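Nahtkurs – Teilnehmer gesucht (Ärztinnen und Ärzte in Weiterbildung, OP-Pflege)
Dastport Trainingszentrum, Stand 4. Juni 2018 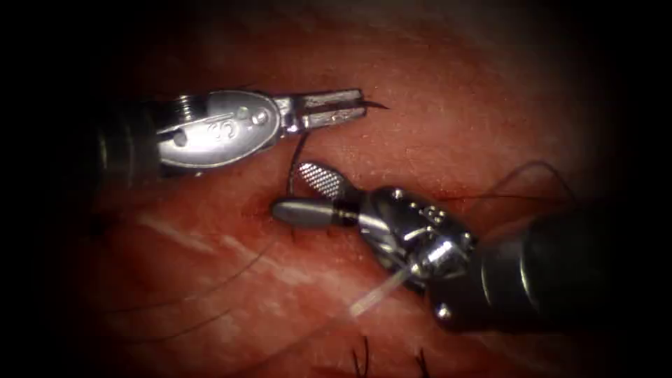

Worum gehts

Nähen und Knoten mit wenig Platz. Nadel greifen, einstechen, Faden nachziehen, ohne am Gewebe zu reißen. Schwarzer Faden auf rotem Gewebe, zwei Instrumente, die sich über der Einstichstelle treffen – klingt simpel, ist es am ersten Tag für die wenigsten. Wir wollen wissen, wie viel Übung es braucht, bis die Stiche sitzen, und suchen dafür Leute, die mitmachen.

Wen wir suchen

25 Teilnehmer insgesamt. Assistenzärzte Chirurgie, Urologie, Gynäkologie, gerne auch frühe Weiterbildungsjahre. OP-Pflege und chirurgisch-technische Assistenz ausdrücklich willkommen. PJ nur nach Rücksprache.
Vorerfahrung mit Nadelhalter und Pinzette, offen oder laparoskopisch. 
Deutsch oder Englisch, beides geht.
Normale Sehkraft oder Brille/Linsen. Bitte vorher angeben, falls räumliches Sehen eingeschränkt ist.

Ablauf

2 Termine, je ein halber Tag, dazwischen mindestens eine Woche Pause.
Erster Termin: Einweisung, Nadelführung, Einzelknopfnaht. Danach freies Üben.
Zweiter Termin: fortlaufende Naht, Knoten unter Spannung, am Ende ein Durchgang auf Zeit.
Jeder Durchgang wird auf Video aufgenommen, nur das Nahtfeld, keine Gesichter. Ausgewertet werden Stichabstand, Fadenführung und wie oft die Nadel umgegriffen wird. Auswertung macht Sketiteck, die bekommen nur Nummern, keine Namen.

Was es gibt

200 Euro Aufwandsentschädigung nach dem zweiten Termin. Wer nur einmal kommt, bekommt leider nichts, bitte vorher in den Dienstplan schauen.
Fahrtkosten 2. Klasse gegen Beleg. Kaffee, belegte Brötchen, Parkplatz im Hof.
Teilnahmebescheinigung. Fortbildungspunkte sind beantragt, Bescheid steht noch aus – bitte nicht fest damit rechnen.
Auf Wunsch die eigenen Aufnahmen zum mitnehmen, Stick bitte selber mitbringen.

Anmeldung

Formlos per Mail an das Kursbüro, Betreff "Naht Dastport". Rein müssen: Name, Klinik, Weiterbildungsjahr oder Funktion, Links- oder Rechtshänder, mögliche Termine. Motivationsschreiben brauchen wir nicht.
Plätze gehen nach Eingang. Wer im Mai schon geschrieben hat, steht auf der Liste und muss sich nicht nochmal melden.
Organisation und Rückmeldungen laufen über Hanevent, also nicht wundern wenn die Antwort von dort kommt.

Noch was

Handschuhe und Kittel sind da. Bequeme flache Schuhe, keine Ringe. Eingang Heinonen-Bau, Seitentür, am Empfang nach dem Nahtlabor fragen. Absagen bitte rechzeitig, es gibt eine Warteliste.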